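# Trerkinus Skirmish Match Records

Print this page | E-mail this page

Trerkinus is a turn-based tactics game published by Jonard. The dataset contains 3844 completed matches, of which 2159 were played on ranked servers. Each record lists the map, the squads chosen, the turn order and the final score.

## Files

- `matches.csv` — one row per match
- `maps.csv` — 43 maps, with size and terrain type
- `turns/` — full move logs for 1470 matches

## Known limits

Matches abandoned before the third turn were removed. Player names have been replaced with random keys. Logs recorded before the August patch use the older damage table.

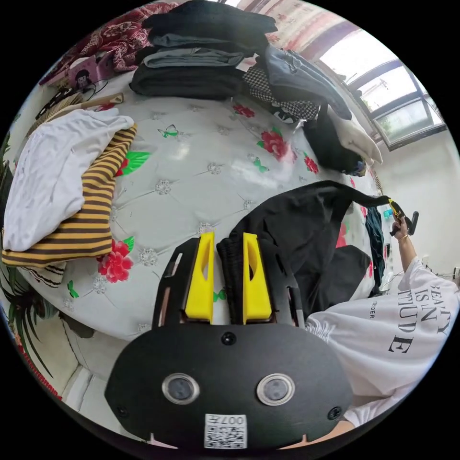
Black garment held between two yellow gripper fingers.

## Maintenance

Kittipong Limsakul maintains the files. Þórey Blöndal reviews corrections, which should be submitted with the match key and turn number.

12 shares | 3 comments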